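2nd November

Route cards for the Paltow valley walk, second draft. Writing this up quick before I forget it all, soup going cold.

Walked the whole loop with Manee Nuchit yesterday, cards in hand, pretending we'd never been. 14 km by the card. Felt longer. Left the station car park in drizzle, clear by the ford, drizzle again on the top.

Things wrong with the cards:

Card 1 - "turn left past the chapel" is no good, there are two gates past the chapel and the first one goes to somebody's henhouse. Manee took the first one. Fair enough, so would I. Change to "second gate, the one with the stone step".

Card 2 - fine. Leave it alone!!

Card 3 - says 241 m to the viewpoint, which is the height above sea level and not how far you've got to go. Read it out loud on the path and we both took it as distance. Put "height 241 m" and give the walking time separately. Manee says half an hour from the stile, I say forty minutes with a pack and a stop for the flask. Print forty.

Card 4 - the Workneh bridge. Card has it as a footbridge, sign on the bank calls it the Workneh crossing, map calls it nothing. Use the sign wording, people look for the sign. Also the handrail side is on your right going up, we've drawn it on the left. Redraw.

Card 5 - too many words. Nobody's reading eleven lines about wildflowers in the wind. Keep the primroses and the wood anemones, drop the rest, or move them to the back for reading in the tearoom. And say April, not "spring", people turned up in early spring last year and complained it was brown.

Ink: Numora paper held up better than the Flistent one. Both went in my coat pocket, no sleeve. Flistent curled at the corners by lunch and the blue of the river ran into the dotted line, so the path now looks like it goes for a swim. Numora a bit shiny, hard to write on with pencil. Biro ok. Will try the matt one if they'll send a sheet or two.

Size - A6 still right. Manee wants a hole in the corner for string. I don't mind but the hole lands on the north arrow on cards 2 and 4, so move the arrow first.

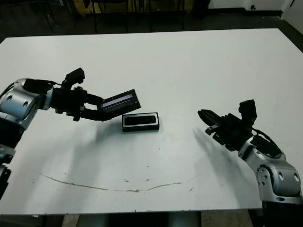
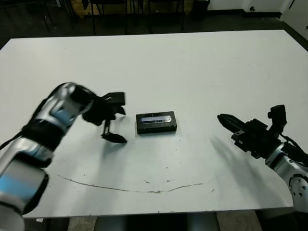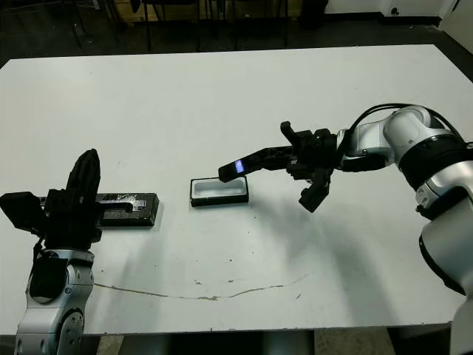
Print run. Was going to do 100 sets for the opening week, but with this many corrections I'd sooner do 80 and keep the money for a reprint. The tearoom will take a stack on the counter, the station won't unless we pay for the rack. Ask again, different person on the desk now.

Still not settled: which way round. We've written it clockwise. Manee is sure anticlockwise is nicer, you get the long view coming down and the steep bit is over before lunch. Also the bus back is easier. Against - every card has to be rewritten, all the lefts and rights. Ugh. Want to walk it the other way once before we decide, dry day please.

Things to do:
- card 1 gate, card 3 height, card 4 rail
- cut card 5 in half
- arrow then hole
- ring the bus people re winter timetable, the one at the stop is out of date and we copied ours from it
- check the benchs on the top path, one was missing its seat, we've got it marked as a picnic stop

Boots still wet. Left the spare maps in Manee's car, need them back before the next go.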